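3.2 Work surfaces

Surface wear was compared across 64 benches at the Volville and Kereama sites.

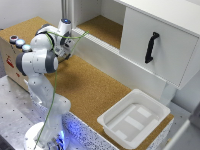
Cork was the softest covering in the survey and was scored separately from bare metal. The two often occur side by side, as where a cork surface adjoins a perforated metal plate with a regular grid of small holes. Dents were logged on 14 of the cork surfaces.

Speckled cork hides light marking – scoring was therefore repeated under side light.

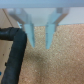
Fig. 4. Speckled cork surface, with diffuse shadow.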